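Grippers, towels and a very long February

So I've now spent a good chunk of February with a plastic gripper in each hand, and I have opinions. A few of you asked after the last post whether the hand-held ones are any good compared with driving an arm from a leader controller, so this is my attempt at an answer. It's long, sorry. Put the kettle on.

Some background if you're new. I've been trying out two sets of hand-helds, the Prindance pair and the Murakami pair, and setting them against the leader arms we've used since the autumn (the Flarmont ones I moaned about at length). The job is always the same boring household one: pick up a bit of cloth, put it somewhere sensible, do it again. I set myself a target of 600 goes in total, which sounded perfectly reasonable when I typed it into the spreadsheet and a good deal less reasonable by the time I'd done 60.

First thing to say is that hand-helds are so much faster! With the leader arms I'd get through 4 decent pick-ups in the time it took my tea to go cold. With a gripper in each hand you just sort of... do it. Your wrists already know how to get round the side of a basket. You don't have to plan the elbow, you don't have to stop and untangle the thing when it hits a joint limit, and you don't end up swearing at a motor. I'd forgotten how much of my brain the leader arms were eating until I stopped using them.

They do get heavy though. Not in the first ten minutes, when you feel like some sort of friendly crab, but after an hour my forearms were properly complaining. The Murakami ones are the worse of the two for this, as the weight sits forward over the jaws. The Prindance pair balance better but the trigger is stiffer, so you pay for it in your fingers instead. Pick your poison.

Then there's the camera question. I'm a big fan of having a wide lens down at the gripper, because cloth is all about what's happening right between the fingers, and a view from higher up mostly shows you your own sleeves. But the high view tells you where the basket is and what the other hand is up to, and I wouldn't want to train without it now.

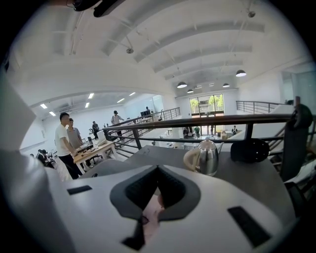
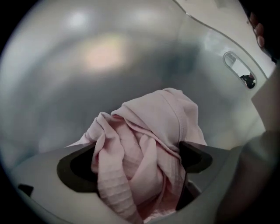
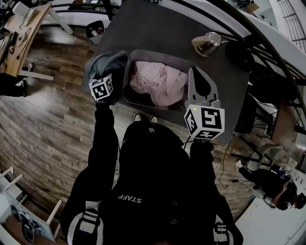
Where I keep coming unstuck is timing. Each camera has its own idea of what time it is, and if they drift apart by even a little then the gripper closes in one view before it closes in the other, and the poor model has to make sense of that. I've been running everything through the Nidutetti controller box, which is meant to keep the lot in step. It mostly does. Twice it lost one side altogether and carried on recording the other quite happily, without so much as a beep, and I didn't find out until I sat down in the evening to look through it all. I now check every sixth run. I know, I should check every run, but I also want to go home at some point.

Cloth is a funny thing to learn on, too. A towel never lands the same way twice, so you can't get lazy, and you start noticing silly stuff like how a thick fold will spring open the moment you ease off the trigger. With the leader arms I used to grab far too much and hope for the best. With the hand-helds I find I go for a small pinch near a corner, same as I would with my fingers, and I reckon that's the bigger win really, more than the speed. The recordings look like a person doing a job. The leader arm ones look like someone playing a claw machine at the seaside.

That said, I'm not binning the leader arms. Everything you record with them is something the real arm can definitely do, since the arm was doing it at the time. With hand-helds it's very easy to twist your wrist into some lovely shape that the robot can't copy, and then you've got a beautiful run you have to throw away. I lost a whole morning's worth like that before I started keeping my elbows in.

If you made me buy a pair tomorrow I'd go for the Prindance and see whether a softer spring would fit the trigger. I've ordered 6 different ones to try, so that'll be the next post, assuming I don't ping them all under the fridge first. Do leave a comment if you've had the same trouble with the controller dropping a side, and tell me what firmware you're on, as I suspect mine is ancient.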